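Refinishing vs. leaving alone: glossy dark sideboard, worth stripping?

Furniture Care > Finishes and Polishing

tallowbend
Jul 14, 2019
I have a long low cabinet in the living room, dark and very shiny, with a thin gold line around the front. Bought it in May at the Bredside estate sale. The top has a cloudy patch at one end and fine scratches you only see when the lamp is on. My brother-in-law says strip the whole top and start over. I would like to avoid that. I have used paste wax on other pieces but never on something this glossy. What would you try first?

I don't know what the finish is. The seller said lacquer but she also said it was walnut and I have my doubts about that. 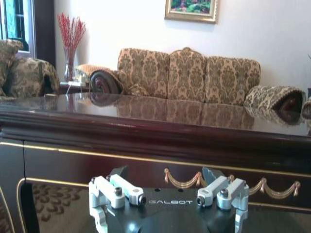
It sits in front of the sofa and gets used every day, mostly for mugs and mail. I do use coasters. The cloudy patch was there when I got it.

quarterround
Find out what the finish is before you put anything on it. Pick a spot that doesn't show, like the inside of a door edge. Put a drop of denatured alcohol on a cotton swab and hold it there. If it gets sticky it's shellac. If nothing happens, try lacquer thinner on a different spot. If that softens it, lacquer. If neither one does anything you probably have polyester or some kind of poly, and stripping that is a miserable job.

m_ostrander462
Agree with the test, disagree that it matters much for a cloudy patch. Haze like that is moisture in the top layer nine times out of ten. I'd wipe it with mineral spirits and a soft rag first to get old polish off. Half the "damage" people post here is silicone spray and dust.

quarterround
It matters if the next step is alcohol. On shellac you can make a real mess with one wipe.

m_ostrander462
I said mineral spirits.

tallowbend
Did the swab test inside the left door. Alcohol did nothing. Lacquer thinner made it tacky right away. So the seller was right about that part.

pinwhistle
Then don't strip it. Lacquer repairs well because new coats melt into the old ones. Clean it, let it sit overnight, then rub out the scratches with a fine compound. I use the Skullell No. 2 paste on a felt pad, straight strokes with the grain, light pressure. Stay away from the molded edge. The finish is always thinnest there and you'll go through it.

Also leave the gold line alone. If it's paint or leaf under the topcoat, it may be fine, but if it's on top, compound will take it off.

dovetail_ray
I'm going to be the one who says strip it. I have done three of these tops and on every one I spent a weekend rubbing it out, and the scratches came back the same winter. A gloss top that gets mugs and mail every day will always look scratched. Take it down to satin and you'll stop noticing.

pinwhistle
Satin on top and gloss on the front would look odd on that cabinet.

dovetail_ray
Then do the front too.

quarterround
That's a lot of work for one cloudy patch.

tallowbend
Update. Wiped the top down with mineral spirits and the rag came away brown. Most of the fine scratches are still there but the haze is about half the size it was. I ordered the paste and a sheet of felt. I'm not stripping it this year. If the patch is still there after the rubout, is there a retarder spray anyone likes? The Sandhu one is $27 a can, seems high.

m_ostrander462
It is high. It also works. Do it on a dry day, from farther back than you think, and let it flash off before you decide on a second pass.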